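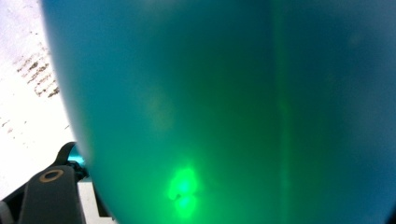

Katalin Dobos wrote that the water she had put away in January tasted flat and a little like a swimming pool by summer, and she wanted to know if she had to pour it all out. She didn't. Flat water can be fixed by pouring it back and forth between two clean pitchers a few times. A faint bleach smell goes away if you leave the pitcher uncovered for a while. But her letter made me rewrite this page, because the old version skipped over the cleaning step and said almost nothing about rotation.

Storing tap water at home

These steps are for treated city water. If you are on a well, have it tested first and follow the advice that comes with the results.

What you need

Food-grade containers with tight lids
Dish soap
Plain, unscented household bleach
A measuring spoon and an eye dropper
Masking tape and a marker

Choosing containers

Buy new ones if you can. Used soda bottles are fine for a small supply. Milk jugs and cardboard juice containers are not, as the sugars and proteins never fully wash out, and milk jugs split at the seams besides. Don't use anything that ever held a cleaner, paint, or fuel.

Think about weight before you buy. A gallon of water weighs a bit over eight pounds, and a big drum will stay wherever you fill it. Eldana Shiferaw, over in Rernach, keeps hers in small jugs along the bottom of a hall closet so that anyone in the house can lift one.

Cleaning

Wash each container and its lid with dish soap and warm water. Rinse until there are no suds.

Mix one teaspoon of bleach into a quart of water. Pour it in, close the lid, and shake so the solution touches every inside surface, including the neck. Let it sit for at least 30 seconds, then pour it out. You can use the same solution for the next container if it still looks clear.

Let the container air dry, or rinse it with clean tap water. Do the lids too. People forget the lids.

Filling

Run the cold tap for a minute. Fill straight from the faucet – a garden hose will leave a taste, and most are not made for drinking water. Don't put your fingers inside the neck or the lid.

City water already has chlorine or something similar in it and usually needs nothing added. If yours is not chlorinated, add 2 drops of regular bleach per quart, stir or shake, and wait half an hour. Check the label on the bleach first. Stronger products need fewer drops, and anything scented or color-safe should stay in the laundry room.

Close the lid firmly and wipe the outside.

Labeling

Write "drinking water" and the month you filled it on a strip of tape. Put the tape on the side, not the lid, since lids get swapped.

Where to keep it

Pick a cool, dark spot away from gasoline, paint thinner, and bug spray. Vapors can work their way through plastic over time. If the space freezes in winter, leave a few inches of room at the top of each container.

Rotating

Change the water every six months. I do mine when the clocks change. Old water can go on the garden or into the washing machine. Check the lids and seams while the container is empty, and clean it again before you refill it.

How much to store

One gallon per person per day is the usual starting point, half for drinking and half for cooking and washing up. For three people over three days that comes to 9 gallons. Add more for pets, hot weather, or anyone who is sick or nursing.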